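Two-Arm Work Cell in a Shared Workshop: Fixtures, Fingers and Table Layout
Student project report, Surero build group
2021-04-20

1. Purpose

The project asked whether a pair of small robot arms could handle bench hardware in a shared workshop without a dedicated room or a bolted-down table. The shop is at Claltdale and is used by several other groups, so the cell had to share floor space and power. Earlier work on the Renumton gripper covered the motor driver and homing routine. That material is in the April interim report and is not repeated.

The part set for this phase was a vise and a multi-port USB hub. Both are heavier and more awkward than the foam blocks used in the first phase, and both have a feature (a screw, a row of ports) that limits where the fingers can go.

2. Table and markers

The table is covered in teal cloth. Bare tabletop gave strong reflections under the shop lights, and the cloth reduced them enough that the wrist camera exposure could be fixed. Strips of pale blue painter's tape serve as position markers. Tape was chosen over pen because the layout was revised 18 times during setup.

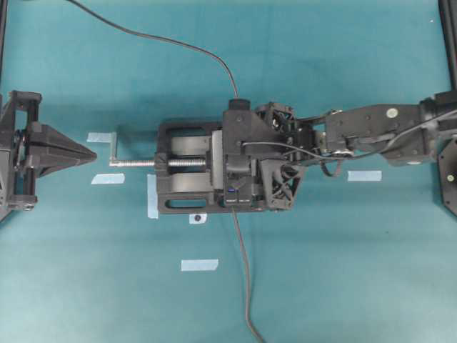

Cable routing took longer than the layout. The first version had the wrist cable tied tightly along the link, and it pulled out of its connector when the wrist turned past its middle range. Slack was added and the ties were moved back. The arm now turns through its full working range with the bundle hanging slightly below the link — untidy, but it has not come loose again. The added slack must be kept clear of the vise crank, so approach paths from the crank side are limited to low speed.

Holding the vise level proved to be a load problem. The wrist joint drooped under the weight until the holding current was raised. After the change the droop at the fingertips measured 15 mm at full reach, down from a value too large to work with. A stiffer wrist bracket would help more than further current, and one has been drawn but not printed.

3. Fingers

The fingers are 3D-printed and taper to narrow, blunt tips. Black textured pads are fixed to the inner faces near the tip. Smooth printed plastic slipped on painted metal in bench tests, and the pads were the cheapest correction available.

Three points from the finger tests:

Pad adhesion. The pad edges lift with use. Cleaning the plastic with alcohol before bonding delayed this but did not stop it. A shallow pocket in the finger, so that the pad sits below the surface, is the planned fix.

Layer direction. Fingers printed upright broke at the shoulder. Fingers printed flat have survived all runs so far. Print time for one flat pair was 389 minutes on the shop machine.

Tip clearance. The tips must close nearly all the way without touching, or the homing routine reads the contact as a grasp. The gap is set by hand and checked against the wrist camera view with the hub fixture in front of the fingers.
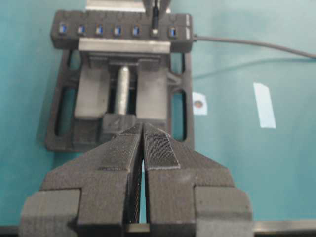

4. Hub and clamp tests

The hub was held by a screw clamp so that the finger could press on it from the side. The aim was to find how far the hub would shift under a side load, as a later phase calls for handling cables near the ports.

With the screw tightened by hand only, the hub moved at low force. A further quarter turn was enough to hold it. Over 10 presses at the higher clamp setting no shift could be measured with calipers. The finger itself flexed slightly at its open triangular section, and that flex now sets the limit on repeatability. Closing up the openings near the tip would add stiffness at the cost of some weight.
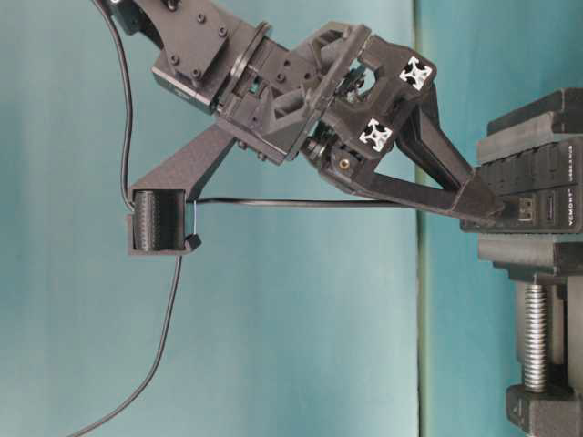
Figure 3. Gripper finger against the left side of the clamped device. The clamp screw is at lower right.

The ribbed spool in its cradle under the wrist was left in place for these tests. Its bracket clears the table in every pose used, though the clearance is small when the arm is rotated on its side. The motion limits in the Gachanja control script were narrowed to match.

5. Open items

The wrist bracket needs to be printed and the droop measured again. Pad pockets should be added to both fingers in the same revision. The tape layout should be copied to a paper template, as strips are lost whenever the cloth is lifted. The script still accepts a commanded pose outside the narrowed limits if it is entered by hand — this should be corrected before other groups use the cell.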